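In Praise of the Slow Cup

When I moved to Ondville, the thing I missed most was my aunt's kitchen, where a visitor could not get past the door without being handed something to drink. You might have come to return a ladder. You still sat down, and by the time your cup was empty you had heard about the neighbor's knee and the price of onions, and you felt better for it.

I have worked in offices for most of my life, and I've come to believe that the break room is the closest many of us get to that kitchen on an ordinary afternoon. At Flerbridge, where I spent 8 years, Carola Stüber used to walk down at three o'clock and simply stay there until somebody came along. I learned more about my coworkers leaning on that counter than in all the meetings I ever sat through (and there were plenty of meetings!).

So it makes me a little sad to see people carry their drinks straight back to their desks, eyes already on the phone.
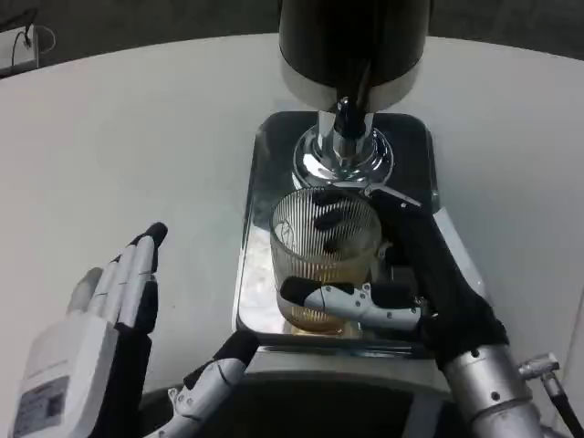 My own plea is for five minutes and a real glass. Paper cups tell you to get going, and a lid tells you even more firmly. But put a clear ribbed glass under the spout of a coffee machine, with something amber in the bottom of it, and I want to pull up a chair, whatever the drink may be. My friend Wekesa Nzioka thinks I am being sentimental, and that people will talk if they want to talk, glass or no glass. He may be right. He told me so over two cups of tea, though, and he stayed until nearly six.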